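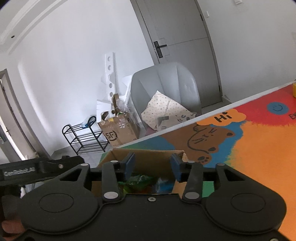 The second gripper is now on the bench alongside the first, and I have started on the pick-from-a-box runs at home. I'm using the small painted table for it, the one with the bear saying "Hi", with the open carton at the near end. There is a green packet in the carton and a blue one in clear plastic, and those two are all I'm using until the numbers settle. The dark blue finger pads are easy to make out against brown cardboard, which helps when I go back through the recordings to find the point where they meet.

Replies to the points raised, in order.

> On the list in March, Miklós Dudás wrote:
>
> I have had the Tolesetti script running in the shared workshop
> and I get a steady offset on jaw width. Closed reads as 2 mm
> open. It does not drift, it is there from the first sample. Are
> you zeroing at start-up or taking the stored value?

Zeroing at start-up. The stored value was written before I re-shimmed the linkage, so it was wrong for me as well. If you run the script with the zero flag and hold the jaws shut until the prompt comes back, it writes a new value over the old one. Do it once per gripper. The two are not the same and I have stopped expecting them to be.

> Also, how many closes before you look at the pivots again? Antal
> said 1,000 but I don't know where he got it.

From me, I think, and it was a guess. I did my last check at 247 and found one of the small outer pivots had a bit of side play. I nipped it up and wrote it in the log. I'd say check early, then go longer if you find nothing. Don't do them up tight. The arms should swing under their own weight with the motor disconnected, and if they don't, you will see it in the current before you feel it.

> Last thing. Does the Wamum logger cope with both grippers on one
> machine? Mine drops the second one whenever I start recording.

It does for me, but not through the hub. Put each on its own port and start the logger after both have been found. If you start it first it takes whichever answers and ignores the other. The port names swap over after a reboot, so I have a line in the config that goes by serial number. I'll put the config in the Prollano folder tonight.

Where I've got to: 103 picks recorded, all with one hand, all from the same carton. The wrapped packets are harder than the wooden blocks we used before. The film slides on the pads if I come in flat, and if I come in steep the linkage catches the side of the carton. I have cut one flap off to see if that gives me the room. If not I'll try a shallower box.

I haven't begun on two-handed work. I would like the offset sorted at your end first so that we are both logging the same thing.

Two requests. Could someone with a printer that is behaving run off another set of finger pads from the current file, same infill as last time? And if anyone still has the short USB leads from the workshop drawer, I could use a pair.

Miklós, send me your zero file once you've rerun it and I'll compare it with mine.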